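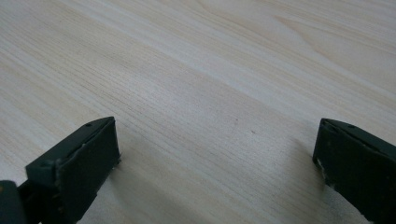 A reader of the first draft asked why students in an introductory course were allowed to discard their own recordings, given that the people who make an error are badly placed to judge it. The objection is fair, and it changed how the second half of the course was run. The present section describes the recording work as it was carried out at Clandevside, the screening rule used at the start, and the rule that replaced it.

4.2 Recording and screening of demonstrations

Students worked in pairs with the Caron, a hand-held gripper with two opposed fingers and a camera facing the workspace. In each pair, one student held the tool and the other kept the log. Roles were exchanged after 20 demonstrations. A demonstration consisted of an approach, a grasp, a transfer and a release, and was taken to begin with the fingers open above the table and to end when they had opened again. The tasks came from the Hodwood list, which the Skiltlow robotics club had used in its own competition and which was adopted without change.

Figure 2. View from the tool camera. The fingers are open over the wooden tabletop with nothing held between them. Pale wear marks are present on both fingers.

The open posture in Figure 2 served as the reference for trimming. Students were told to cut each recording at the last image before the fingers started to close and to keep one second on either side. In practice the cut points varied between pairs. Pairs that trimmed by watching the fingers were more consistent than pairs that trimmed by watching the object, and from November on the written instructions mentioned the fingers only.

Under the first screening rule, the pair that made a recording decided whether to keep it. The log sheet had a single column for this, marked "keep" or "drop," with no space for a reason. Under the second rule, each recording was passed to another pair, and a drop required one of four codes: missed grasp, object slipped, camera view blocked, or wrong task. Disagreements were settled by the instructor. The course collected 1,502 demonstrations in all, by 12 pairs, and every one was kept on disk whether or not it passed screening.

The change had a cost. Screening by another pair took longer than self-screening, and the code for a blocked camera view was used unevenly. Some pairs applied it whenever a hand entered the view; others applied it only if the object could not be seen at the moment of the grasp. We did not correct these labels afterward. A narrower definition was added to the handout, but labels assigned before that point were left as they were, and results that depend on the code should be read with this in mind.

Finger wear was not logged. It does not change the geometry used in calibration, but it does change the appearance of the finger edges, and a model trained on images of one tool may not transfer cleanly to another. Two student reports raised the point. One proposed masking the fingers before training. The other proposed leaving them visible, on the grounds that the gap between the fingers is the most direct cue to the state of the tool. Both versions were trained by the students, and the comparison is given in Section 5.1.

The table surface was left bare between tasks. No mat or printed marker was used, and start positions were set by measuring from the corner of the table nearest the operator. Several pairs found this slow and asked for tape marks. The request was turned down for the first run of the course, as tape would have appeared in every image and given the model a fixed landmark. It may be reconsidered for pairs who are practicing and do not intend to submit their recordings.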